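Grirkier Help Desk
Ticket 2195
Subject: Labradorite and amazonite strands – stretch cord failing, color coming off, wrong length on listing
Opened by: Annag Jardine, Emdale Beads and Stones
Product line: Skuditz chip strands, 16 inch and 36 inch
Status: Closed

Original message

I run a small shop in Emdale and carry your Skuditz chip strands. I have three problems with the June shipment and would like to handle them on one ticket if that is possible.

First, the amazonite chips are leaving a blue-green tint on skin and on light fabric. Two customers brought necklaces back. I wore one myself for an afternoon and had a faint line on my collar.

Second, the stretch bracelets in the same shipment are coming apart at the knot. I have not seen this with earlier orders.

Third, the 36 inch labradorite strands on your site are listed as having a clasp. Mine are endless. I copied your listing text onto my own page, so now my page is wrong too.

The order was for 100 pieces. I have pulled the amazonite and the bracelets from the display until I hear back.

Annag Jardine

Reply from support

Thank you for the message. One ticket is fine. We will take the color problem first because it affects what you can sell.

Please send the lot number from the paper tag. It is on the back under the stone name. Please also tell us if the tint comes off with water alone or only with soap or lotion. Do not use acetone yet.

For the bracelets, please tell us if the cord is clear or white.

The clasp wording is a mistake on our side. The 36 inch strands have been endless since the spring catalog. The listing text was carried over from the older version. It will be corrected today.

Annag Jardine

The lot is 162 on all of the amazonite. The labradorite has a different lot and shows no color coming off.

I tried one amazonite strand in a bowl of plain lukewarm water for ten minutes. The water stayed clear. Then I rubbed the chips with a white cotton swab and a drop of dish soap and the swab turned pale green. A dry swab picked up nothing. Hand lotion did the same as the soap, a little stronger.

The cord is clear.

Reply from support

That result points to a surface dye or a tinted wax. A stone with its natural color should not mark a swab. We have asked our cutter, Stojanović, for the treatment record on lot 162.

While we wait, please run the same swab test on a strand from an older lot if you have one. Use the same soap and the same number of rubs. Test at least one chip near the middle of the strand, as the end chips get handled more and may have lost some of the finish.

Please dry everything on a soft cloth and keep it off paper towel. Chips have sharp corners and the paper catches on them.

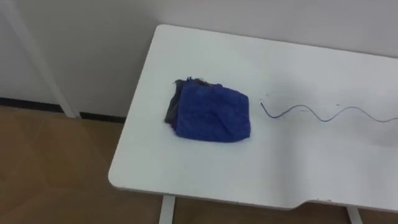

Folded cloth on a white tabletop.

Annag Jardine

I found one older strand in the back drawer, no lot number on the tag but bought last year. Same soap, twenty rubs on a middle chip. The swab stayed white. The color of the older chips is also less even. Some are nearly gray. The new ones all match each other, which I took as a good sign when I unpacked them.

Should I relabel the new ones as dyed and sell them at a lower price, or send them back?

Reply from support

Please send them back. Stojanović has confirmed that lot 162 was tumbled with a colored wax to even out pale material. This was not on the invoice we received and we would not have listed the stones as natural if it had been. A prepaid return label is attached. Please include the tags.

We would prefer that you do not sell them as dyed. The wax is still coming off and would keep marking clothing even if the label is accurate.

For the two customers who brought theirs back, please refund them in full and send us the amounts. We will credit your account. The tint on skin should wash off with soap. For fabric, ordinary dish soap worked into the spot and left for half an hour before washing is what Stojanović recommends. We have not tried it on silk or wool.

On the bracelets: clear cord is the newer type. It is slicker than the white cord and a plain square knot can slide. Please check one of the failed bracelets and tell us if the cord is snapped or if the ends are whole.

Annag Jardine

I still have three of the failed ones. The ends are whole on all three. The cord has a small curl where the knot used to be. No sign of fraying and nothing cut by the drill holes.

I have restrung beads for years and would usually use a surgeon's knot on this kind of cord. I can redo the rest myself if you send cord. I do not want to return them all for a knot.

Reply from support

Whole ends with a curl means the knot slipped. Your plan is fine. We are sending a spool of the same clear cord and will credit your labor at our repair rate for each bracelet. Steps we use on the bench:

Cut the old cord and slide the chips onto a bead board in order.
Pre-stretch the new cord by pulling a length of it slowly several times.
Restring and check the drill holes for grit as you go. Set aside any chip with a chipped hole.
Tie a surgeon's knot, pull it tight, and hold it for a few seconds.
Add a small drop of jewelry cement to the knot and let it dry overnight.
Trim the ends and tuck the knot into the widest hole next to it.

Do not use instant glue. It makes this cord brittle and it will break beside the knot.

Annag Jardine

The cord came. I redid the first tray last night and left them until this morning. I pulled each one over a mandrel two sizes larger than the bracelet and the knots held. One chip in the rose quartz had a cracked hole, so I left it out and the bracelet still fits the size on the tag.

The amazonite went out with the carrier at 3:30 p.m.

One more question. A customer asked if she should stop putting her labradorite necklace in salt water. She does it to clear the stone. I know people have different practices with this and I do not want to tell her she is wrong, but I would like to give her correct care advice.

Reply from support

We would advise against salt water for any strung piece. Labradorite can take a quick rinse in plain water, but it has natural cleavage lines and salt can dry inside them and dull the surface. Salt also gets into the drill holes and wears on the thread.

Other ways customers clear their stones without water are leaving the strand on a windowsill overnight, passing it through incense smoke, or resting it on a piece of selenite. Keep the selenite dry as well, as water will pit it. For normal cleaning, wipe the chips with a soft damp cloth and dry them right away.

We have added this to the care card that ships with the 36 inch strands. You are welcome to copy the wording – it has been checked this time.

Annag Jardine

Thank you. I have corrected my page to say endless, no clasp, and added the care wording. The rest of the bracelets are done and back on display.

The credit for the two refunds shows on my account. I do not see the credit for the restringing yet.

Reply from support

The restringing credit was entered under the return instead of under this ticket. It has been moved and should show on your next statement. The returned amazonite was received and all tags were present.

Replacement amazonite will come from a different lot. Each lot now gets a soap swab test before packing, and the result will be written on the invoice. The color will be less even than lot 162, closer to your older strand. If you would rather have the value in labradorite, reply here before the order is packed.

Annag Jardine

Amazonite is fine. Please go ahead and close this.

Ticket closed by support. Replies to this ticket will reopen it.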